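Startseite Werkstattbuch Einträge Archiv Material Kontakt

Aufbewahrung Kleinteile, Fortsetzung

Stand aus dem September war: Wir brauchen für die Dichtungen und die feinen Filze etwas, das schließt, sich stapeln lässt und bei dem man von oben erkennt, was drin ist. Die alten Blechdosen von Fostby sind dafür zu tief. Man greift bis zum Handgelenk hinein und zieht am Ende doch die falsche Größe heraus. Aba hatte damals zwei Sorten Kunststoffboxen bestellt, beide lagen bis gestern ungeöffnet im Regal neben der Standbohrmaschine.

Sorte eins (Kekana) ist flach und komplett durchsichtig. Deckel sitzt stramm, der Boden biegt sich unter Last aber durch. Mit Messingscheiben gefüllt lässt sie sich nicht mehr mit einer Hand tragen. Für Filz in Ordnung, für Metall nicht. Kristóf will sie trotzdem behalten und in die Schublade unter dem Fenster stellen, dort liegt der Boden ganz auf. Einverstanden.

Sorte zwei (Vadham) ist die weiße mit getöntem Deckel. Wände deutlich steifer, die Ecken rund, man bekommt also auch das letzte Stück ohne Pinzette heraus. Deckel auf den Tisch gelegt und den Rand mit dem Haarlineal geprüft, wegen der Klagen über verzogene Deckel bei der letzten Lieferung.

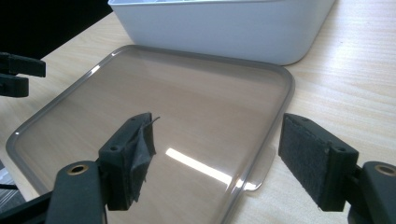 Witstead, 29.12.22

Rand liegt plan, kein Kippeln beim Antippen der Ecken. Die kleine Lasche an der Seite ist zum Abheben gedacht. Mit Handschuhen geht das gut, ohne auch. Lempi meint, sie breche irgendwann ab. Kann sein, dann nehmen wir einen Klebebandstreifen.

Zur Tönung: Durch das graue Material sieht man die Maserung der Tischplatte noch, Farben verschieben sich aber ins Bräunliche. Die roten und die orangen Dichtungen sind bei geschlossenem Deckel kaum auseinanderzuhalten. Dazu spiegelt die Deckenlampe als heller Streifen quer über die Fläche, wenn man direkt davor steht. Also doch beschriften, und zwar vorn auf der weißen Wand und nicht auf dem Deckel. Deckel werden vertauscht, das hatten wir schon bei den Schraubenkästen.

Belastung: Box mit 265 g Scheiben gefüllt, Deckel drauf, dann 2000 g aus dem Gewichtssatz mittig aufgesetzt und über die Mittagspause stehen lassen. Danach wieder auf den Tisch gelegt, liegt immer noch plan. Keine weißen Spannungsstellen am Rand. Mehr als zwei Lagen würde ich trotzdem nicht stapeln, der Deckel ist glatt und die obere Box rutscht, wenn jemand gegen das Regal stößt.

Reinigung: lauwarmes Wasser mit etwas Spülmittel, weiches Tuch. Kein Aceton, auch nicht für Klebereste. Chalerm hat das an einem der alten Deckel ausprobiert, der ist jetzt milchig und liegt als Warnung am Waschbecken.

Etiketten: schwarzer Druck auf Weiß, Größe und Werkstoff, darunter die Bestellnummer. Zuweira hat die Liste, es fehlen noch die Maße der ganz dünnen Filze. Die müssen neu gemessen werden, die Angaben auf den Tüten stimmen nicht mit dem überein, was drin ist. Ich nehme dafür die Messuhr - der Messschieber drückt den Filz zusammen.

Offen:
- Vadham nachbestellen, gleiche Größe, Deckelfarbe wenn möglich klar (Aba)
- Einlage für die Box mit den O-Ringen zuschneiden, Schaumstoff liegt im Schrank
- Blechdosen leeren und zurück nach Fostby geben, vorher fragen, ob die sie überhaupt noch wollen
- Regalbrett über der Werkbank tiefer setzen, oben ist zu viel Luft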